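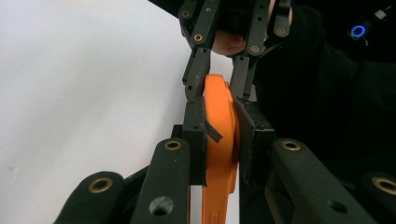

Somville Repair Records
Version 2

Summary
Somville Repair Records is a table of repair jobs on small household goods, transcribed from paper job sheets kept by the Somville repair shop. Each row is one job. The table holds 900 jobs, the object brought in, the part that failed, the material of that part, the kind of failure, the repair that was tried and the result as written down at the counter. It is meant for work on product life, spare part supply and plastic part failure.

Files
jobs.csv - one row per job
parts.csv - one row per failed part, linked to jobs by job_id
terms.csv - the controlled word list for object, material and failure
CHANGES.txt - changes between versions
LICENSE.txt - full license text

All files are UTF-8, comma separated, with a header row. Text fields that contain commas are quoted. Line endings are LF. Empty fields mean that the job sheet was blank at that point. The word "unknown" means that someone wrote "unknown" or a question mark on the sheet. The two must not be merged.

Fields in jobs.csv
job_id: integer, unique. Numbers are not consecutive. Gaps are sheets that were left out (see Exclusions).
object: term from terms.csv, for example "kettle", "desk lamp", "folding chair".
object_note: free text from the sheet, spelling unchanged.
age_stated: age of the object in years as stated by the owner. Not checked.
maker_given: yes or no. Maker names are not included in this release.
fee_class: A, B or C. Class A is free of charge, class B is parts only, class C is parts and bench time.
result: "repaired", "partly repaired", "not repaired", "returned untouched".

Fields in parts.csv
part_id: integer, unique.
job_id: integer, matches jobs.csv. A job may have several parts or none.
part: term from terms.csv, for example "clip", "hinge", "lever", "knob", "housing".
material: "plastic, rigid", "plastic, flexible", "steel", "other metal", "wood", "textile", "mixed", "unknown".
failure: "cracked", "snapped", "worn", "warped", "seized", "lost", "other".
fix: "replaced with original", "replaced with other", "glued", "pinned", "printed", "none".
fix_note: free text. Present for most rows with fix set to "replaced with other".

The word list has 26 terms for failed parts. Kirstin Sutherland drew it up from the sheets themselves. Terms were added when the same word turned up on several sheets and no existing term covered it. Anything left over is coded "other part", and the original word is kept in fix_note.

Transcription
Job sheets were typed in by Nhung Lâm and Định Từ, working separately from the same scans. The two versions were compared field by field with a script, and every mismatch was settled by going back to the scan. Free text was compared without regard to case or trailing spaces. Handwriting that neither reader could make out is marked [illegible].

Sheets from before the change of form have no box for material. On these the material was entered only where the text names it. Do not infer it from the object. The old form also had a single box for both failure and fix, so the order in which things were written is the only guide to which is which. Rows from the old form carry form=1, the rest carry form=2.

Exclusions
Left out of the release are sheets for bicycles, sheets for anything with a mains voltage motor over 1000 watts, and sheets where the owner asked that no record be kept. Customer names, phone numbers and addresses were never typed in. Free text was read once more for names by Ngân Diệp, and any found were replaced with [name].

Known problems
Results were written down when the object was handed back. There is no follow-up. A row with result set to "repaired" says nothing about how long the repair held.

"Snapped" and "cracked" were used loosely at the counter. Some staff wrote "cracked" for a part in two pieces. For failure statistics it is safer to join the two codes.

Clips and levers on kitchen goods are overrepresented compared with what a general household would see. The shop kept a drawer of salvaged clips from Niver and Wurneo appliances, and people came in for them. Textile jobs are underrepresented: most went to the sewing table, which kept its own book.

age_stated leans toward round values. It should be treated as a rough class.

In version 1 the fix code "printed" was missing, and those rows were coded "replaced with other". Any counts taken from version 1 need to be redone.

Joining the tables
A left join from jobs to parts on job_id keeps the jobs where no failed part was found. An inner join drops them, and these are mainly cleaning and adjustment jobs with a high success rate. Results per object will look worse than they are if the inner join is used.

Versions
Version 1: first release, jobs.csv and parts.csv only.
Version 2: word list added as its own file, fix codes revised, double entries removed, form field added. Released 20/03/2020.

License and citation
The tables are released under CC BY 4.0. The scans are not released. Please cite as: Sutherland, K., Lâm, N., Từ, Đ. and Diệp, N., Somville Repair Records, version 2. Derived tables may be shared under the same terms if the version number is stated.

Maintenance
Đức Vũ keeps the files and the checking scripts. Corrections should give the job_id, the field, the current value and the proposed value. Proposed changes to the word list are collected and handled together at the next version - single terms are not added in between. The sheets from the Pichler branch have been scanned but not typed in, and are planned for the release after this one.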